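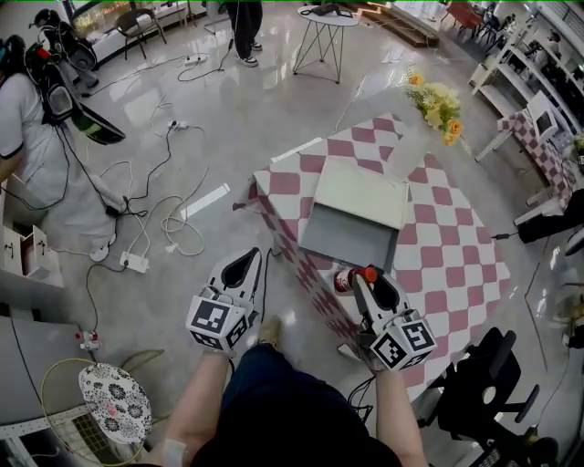 テーブルクロスの洗い方としまい方

布のテーブルクロスは、汚れた日のうちに手を入れておくと長く使えます。しょうゆやソースは、まず乾いた布で押さえて水分を取り、裏に当て布をして、薄めた台所用洗剤をつけた布で外側から内側へたたきます。こすると輪じみが広がります。

油じみには固形石けんを直接つけ、ぬるま湯でもみ洗いします。ろうそくのろうは、冷やして固めてからへらで削り、残った分は紙にはさんで低温のアイロンをかけ、紙に吸わせます。

色柄の綿は、最初の3回は単独で洗ってください。白地に赤や桃色の格子が入ったものは色が移りやすく、つけ置きには向きません。洗剤は表示の量を守り、すすぎは2回。脱水は短めにして、四隅を引っぱってから干すと、アイロンの手間が減ります。

丈の目安は、天板の端から25センチほど下がるくらいです。長さ138センチの布なら、88センチ前後のテーブルに合います。椅子に座ったとき膝に当たるようなら、もう少し短くします。買うときは縮みを見込んで、数センチ大きめを選びます。

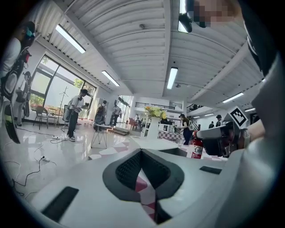 イルクビー、2月

会場で布をかけるとき

天井の高いホールや体育館では、空調の風で布の端がめくれます。市販のクロス留めは天板の厚みに合うものを選び、長い辺に2個ずつ、角から手のひら一つ分のところに付けます。留め具がなければ、裏側の四隅に小さな布袋を縫い付け、硬貨を入れておきます。洗うときは硬貨を抜きます。

折りじわは、前の晩に霧吹きで湿らせ、筒に巻いておくとかなり取れます。ヒレロの紙筒は太くて使いやすいのですが、ラップの芯をつないだものでも足ります。筒にはあらかじめ白い紙を一枚巻き、芯の色が布に移らないようにします。

花を飾る場合は、花びんの下に小皿を敷いてください。百合の花粉が落ちたら水をつけず、粘着テープで軽く押さえて取ります。水をつけると黄色く残ります。

読者のヨゲシュ・ナウティヤルさんからは、糊の濃さについて質問がありました。洗濯糊は表示の半分の濃さで始め、足りなければ次の洗濯で濃くします。長くしまう布には糊をつけません。虫や黄ばみのもとになります。

しまうときは完全に乾かし、防虫剤は布に直接触れない位置に置きます。半年に一度は広げて、折り目の位置を変えてください。

次回はふきんの煮洗いを取り上げます。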